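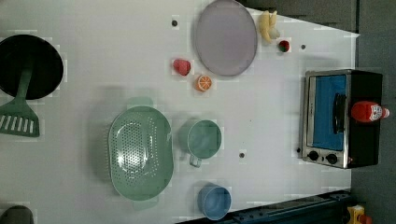 Tabletop manipulation cell: weekly inspection checklist, with comments

Farna workshop, Pavilport. Revised in March.

This is the sheet we go through every Saturday before the arm is powered for the week, and again whenever the cell has been moved or somebody has changed the gripper. The comments under each point have grown over time, mostly from people asking perfectly sensible questions, so please do read them at least once even if you know the list by heart (and do add to them, the margin is yours!). Tick, cross or write N/A against every point. A blank counts as a cross.

Section 1. Before power

1.1 Emergency stop is within reach of the operator's chair and turns freely to release.
Comment: Sit down and reach for it properly, with your usual hand, the way you would if you were startled. Standing beside the chair and judging by eye has let us down before.

1.2 Table is level and does not rock when you lean on each corner.
Comment: If it rocks, adjust the feet and then repeat the calibration on the Herkov controller, even if the rock was tiny.

1.3 Holes in the tabletop are clear.
Comment: Run a fingertip over each one. Small crumbs of foam and bits of tape love to settle in there, and a fixing pin that sits a little proud is enough to tip a cup.

1.4 Cables along the arm are clipped, with slack at the wrist.
Comment: Look for shiny patches on the sleeve, where it has been rubbing. A bit of a curl at the wrist is fine and indeed wanted, but a loop big enough to get two fingers through should be taken in.

1.5 Warning labels present and readable.
Comment: We keep spares in the drawer under the printer. If one has started to lift, replace it, don't press it down and hope.

Section 2. Objects on the table

2.1 Every object is on the approved list for this cell.
Comment: Toy food, plastic cups, plates and light containers are all fine. No glass, no real knives, nothing with liquid in it. If you would like something added, write it on the back of the sheet and we will weigh it and have a chat about it.

2.2 Bottles are empty and their caps are tight.
Comment: This goes for bottles lying down as much as standing ones. Give each a gentle shake by your ear.

2.3 Hard objects have no cracks or sharp edges.
Comment: Pans, spatulas and measuring cups take the most knocks. Soft toys should be checked for open seams too, as loose stuffing gets into the finger joints and is a misery to pick out.

2.4 Anything near the edge of the table has been looked at and left there on purpose.
Comment: Some tasks do call for objects close to the edge, and that is quite all right, so long as it is written in the task notes.

Section 3. With power on

3.1 Status light on the joint matches the state shown on the controller.
Comment: If the two disagree, believe neither, press the stop and start again from 1.1.

3.2 Speed limit is set to 40 per cent for the first run.
Comment: We had one sheet come back with 41 written on it, which made us smile, but please put it back to 40 all the same. The limit may be raised once the first run has gone through cleanly.

3.3 Fingers open and close fully, with no grinding.
Comment: Do this well clear of the objects. The grip pads are due for changing at around 4000 cycles, and the Tunstall logger keeps the tally for you.

3.4 Arm approaches an object lying on its side without touching its neighbours.
Comment: Use the ketchup bottle for this one, at slow speed, with your hand resting on the stop. Watch the wrist as well as the fingers, as it passes low over the cups and fruit and is much the wider part.

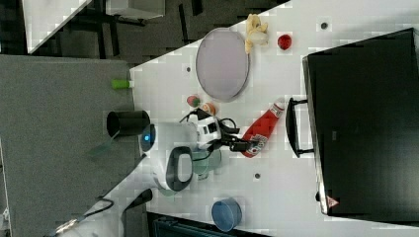 3.5 Hands stay off the table while the arm is live.
Comment: Yes, even to straighten a plate. Stop the arm, wait for it to settle, then reach in.

Section 4. Closing up

4.1 Arm parked, power off, stop pressed in.

4.2 Floor next to the table checked for fallen objects.
Comment: Small round things roll surprisingly far, so have a look under the chairs as well.

4.3 Sheet initialled and put in the blue folder by the door.
Comment: Crosses are welcome in the folder. A sheet with two crosses and a few words of explanation is far more use to the next person than a perfect one filled in over a cup of tea.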